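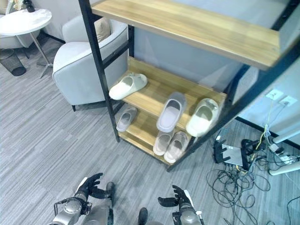
We hit 1,662 recorded runs at Mistness on Friday, and I'm pretty thrilled – back in March we had 922! Every run is one go at tidying footwear, with a person steering the robot while the system saves the moves it'll learn from later. Slide slippers on a shoe rack sound easy until you get one standing nearly upright and another turned sideways on the same shelf, and those messy starts are the ones Zeeshan Talpur keeps asking us for.

Kelly Portela wants 2,358 runs before any training starts, so we've added a second evening shift. She's also switching us to sneakers next – laces and all, wish us luck!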